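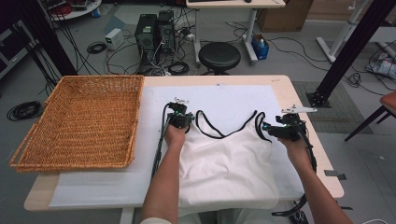
3. Materials and washing procedure

Shrinkage and edge distortion in light knit tops are usually studied on cut swatches. Swatches are easy to measure, but they leave out the parts of a garment where two materials are sewn together. We worked with finished garments only. All of the tops were bought new in March, in white, with contrast binding at the neck and straps.

The tops came from two sellers, Elletti and Praltusus. Both labels gave the fiber content as 95 percent cotton and 5 percent elastane. A total of 108 tops were used. They were divided evenly between warm and cool wash groups, and each group was split again by drying method, either tumble drying or drying flat. Nullex detergent was used for every load. Before the first wash, each top was left unfolded overnight in the measuring room.

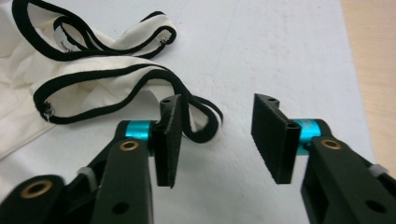 Why was the binding measured separately from the body of the garment?
The binding is cut and sewn under tension, and it can shrink at a different rate from the knit next to it. A single length measurement from shoulder to hem would hide that difference.

3.1 Measuring points

Strap length was taken along the outer edge of the binding, from the front seam to the back seam. Neckline length was taken with a soft tape laid on its side. Body length was taken from the lowest point of the front neckline to the hem. Olga Sotomayor took all of the strap and neckline measurements, and Haziq Pasaribu repeated a portion of them without seeing her results. Where the two readings differed by more than the tape's smallest division, the garment was laid out again and remeasured.

Creases were smoothed by hand before measuring, with no pulling along the length of the fabric. This matters most for the body, where a shallow wrinkle can shorten a reading enough to look like shrinkage.

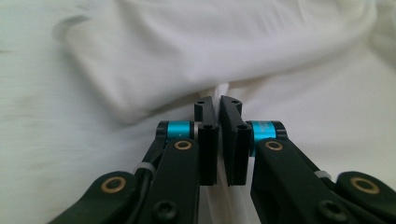

Figure 2. White fabric with shallow wrinkles and a narrow strip pinched up.

After removal of incomplete records, 1,450 readings were kept for analysis. Most of the dropped records came from the tumble-dried group, where labels had come loose and a garment could no longer be matched to its earlier values.

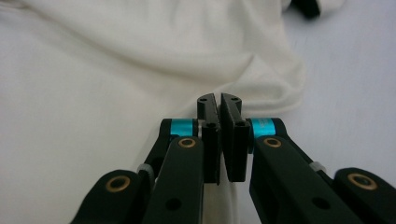
The remaining readings were converted to percent change from the unwashed length. We did not average the left and right straps, as Van Damme tops measured in our earlier work had shown uneven change between the two sides. Each strap was entered as its own value, with the garment number kept as a grouping factor. Neckline and body values were treated in the same way, one per garment per wash.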